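**Rultham arm build: progress note for Judite Serrano, 8/8/20**

The July money went to the gripper and cables. Jamie Cropper logged 59 tries at picking up play food and kitchen things. He calls 13 clean. I would call it fewer.
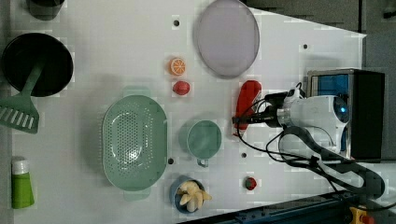 Cultuteck's setup guide promised two evenings of tuning. We are well past that, and I doubt the grip numbers. 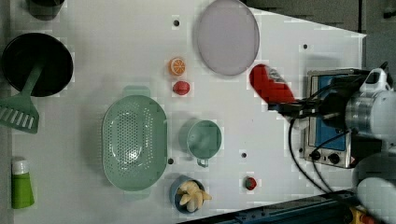
Please hold the next payment until Jamie reruns the test with me watching.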